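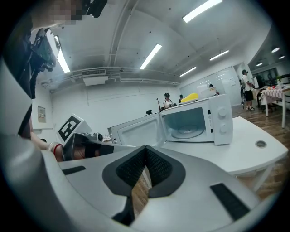 Robotics Club: Notes from the Microwave Season

The club met again on September 17, 2019, and anyone who joined over the summer expecting something that walks or shoots lasers has now had the talk. We are doing kitchens this year. More exactly, we are doing the microwave: open the door, put a thing in, close the door, turn the knob, take the thing out. You have been doing this since you were six. Try it with two rubbery fingers per hand and no thumbs and let us know how you get on.

For those who missed the August meeting, the plan is to collect demonstrations first and worry about training later. A member straps on the rig, takes a gripper in each hand and does the chore by hand while everything gets recorded. The cube with the black marker on it has to stay where the cameras can find it. Several of us have learned to hold our elbows like waiters.

We have 1,212 recorded runs in the folder as of this issue. Before anyone orders a cake, please know that this includes every run where the plate got nudged off its ring, every run where the wearer sneezed, and a long stretch in which Hoser recorded the same door opening over and over to see whether he was getting better at it. He was, slightly. We are keeping those, in a subfolder named after him.

The door remains the hard part. Pulling it open is fine once you have a grip on the edge, but new people tend to yank, and then the whole oven comes along with the door. Havlíček has written a page on this titled "Do Not Yank" and it is a good page. It covers where to pinch, how far to step back, and what to do with your other hand, which is generally nothing. Read it before your first session. It is pinned in the club folder above the budget, and people do open the budget, so there is no excuse.

The knobs are another matter. Two fingers in a V will turn a round knob a short way and then you have to let go, go back and do it again, and the recording fills up with what looks like a person failing to tune a radio. Mounir Ait Brahim thinks we should slow right down and take the knob in small bites. Jirley thinks we should approach from the side and use the whole wrist. They have each recorded 5 runs their own way and each is sure the other's look terrible. We will put both sets up at the next meeting and you can vote, though the vote will decide nothing.

A few housekeeping items.

The finger pads wear out. If the mesh looks shiny or the rubber rim is lifting, swap them, and write it in the log. "Changed pads" is enough. We do not need the essay that appeared last month, well written as it was.

Please do not grip the glass turntable as a test of strength. We have 2 spares and would like to keep them.

Cables go behind you and over the shoulder before you start, and somebody who is not wearing the rig checks them. You can't see your own back. This came up because of an incident with a chair, and the person concerned has asked to be left out of the newsletter.

If you are wearing the rig, say "starting" and "stopping" out loud. If you are near someone wearing the rig, do not hand them things, however natural it feels. They will take them, and then we have a recording of a person accepting a sandwich.

On the Merkuvville open day: yes, we are going, and yes, we were given a table by the entrance again. The idea is to let visitors try the grippers on a few easy objects and leave the microwave for members to show. Last year we let everybody try everything and spent the afternoon explaining to parents that the line was not moving because a nine-year-old was better at it than we were and would not stop. She has since been sent a membership form. We need four people for the morning and, ideally, one who likes talking to strangers. Jirley has said he will do it if no one else comes forward, in a tone that suggests someone else should come forward.

Training on the first batch begins once the runs have been sorted into good, usable and Hoser. Sorting is dull but it can be done sitting down with a drink, and new members are very welcome to help. You watch a clip, you mark where the door starts to move and where it stops, you go to the next clip. After a while you start to have opinions about other people's door technique. Keep them to yourself until the vote.

Dues are the same as last year. The lost property box contains a water bottle, one glove and a soldering iron stand, and will be emptied after the open day – the glove has been in there longer than most of us have been members.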